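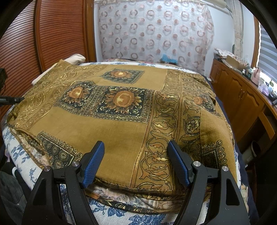 最后修改：12 月，Junhao Yuan（补了第 4 步，改了阈值）

# 手持夹爪数据：从视频切出「接近—夹取」片段

写给要往 Tralluren 里灌数据的人。前提：标定做完了，轨迹已经跑出来。没跑的先去看标定那页，不然后面全白搭。

## 0. 环境

```
conda activate tralluren
pip install -e ./hourani
hourani check ./raw
```

`check` 报缺 IMU 时间戳就停，别硬往下走。Geetha 上回硬走了，整批重来。

## 1. 先看画面，再跑脚本

随便抽一帧打开。要确认两件事：

- 左右两个蓝色指垫都在画面里，中间的空当看得见
- 指尖和目标的关系能判断出来

开头那一帧就很典型：指垫悬在布的折边上方，还没夹。标签给 `approach`，不要给 `grasp`。蓝垫子在黑色指架上很好分，颜色阈值基本够用。麻烦的是床品也带蓝花，纯靠颜色会把被面上的叶子一起捞进来，所以要加 ROI，只留画面下半部分。下半还有漏进来的，靠连通域面积再滤一道。

## 2. 算开口宽度

```
hourani width --roi lower --min-area 3000 --out width.csv
```

面积小于 3,000 像素的连通域直接丢。剩下应该正好 2 块，左一块右一块。多了就调大，少了先查曝光，窗户亮的房间容易把一侧冲淡。

输出是像素距离，不是毫米。换算在 `calib.yaml` 里，忘了乘的话策略会以为夹爪一直张着。

## 3. 切段

```yaml
segment:
 open_px: 68
 hold_frames: 11
 label_before: approach
 label_after: grasp
```

宽度低于 68 且连续 11 帧才算闭合。原来 hold 设得更短，手一抖就切一刀，碎得没法用。

注意 68 是缩放以后的像素值，换分辨率要重调！Idedel 那批是原分辨率，别直接抄。

## 4. 布料要单独处理

硬物体闭合就是闭合，宽度停在哪儿一眼看得出。布不行，薄的一层夹住以后宽度几乎到底，跟夹空差不多。所以布类任务再加一个判断：

- 闭合后取指垫间那一小块，算光流
- 和夹爪一起动 → `grasp`
- 留在原地 → `miss`

```
hourani flow --segments seg.json --patch between_pads
```

花纹密的布光流很稳，角点多。素色的就飘，Carmela 在试换特征，还没合进来。

接近段的目标点也别取整块布的中心。取折边上、两个指垫中间那个位置。分割模型喜欢把整叠东西框成一个大 mask，中心落在顶面，策略学出来就往上面戳。

## 5. 导出

```
hourani export --format tralluren --split prurkadby_val
```

导完看一眼 log，`dropped` 那栏要是很大，八成是 ROI 给错了。

## 常见报错

**`pads: found 1`**
有一侧被遮住了。短的插值，长的整段扔。

**`pads: found 5`**
背景蓝色混进来了，回第 2 步。

**`pose jump`**
轨迹断了。加阈值没用，重跑 SLAM，纹理重复的地方容易认错，窗帘、地砖、百叶都算。

**标签全是 approach**
先查 `open_px`，在查单位。我自己栽过两回。

## 待办

- [ ] 左右指垫分别给置信度（Morena）
- [ ] `miss` 段要不要进训练，Ásdís 说先留着单独放一个目录
- [ ] 第 3 步参数挪进任务配置，别再写死在脚本理了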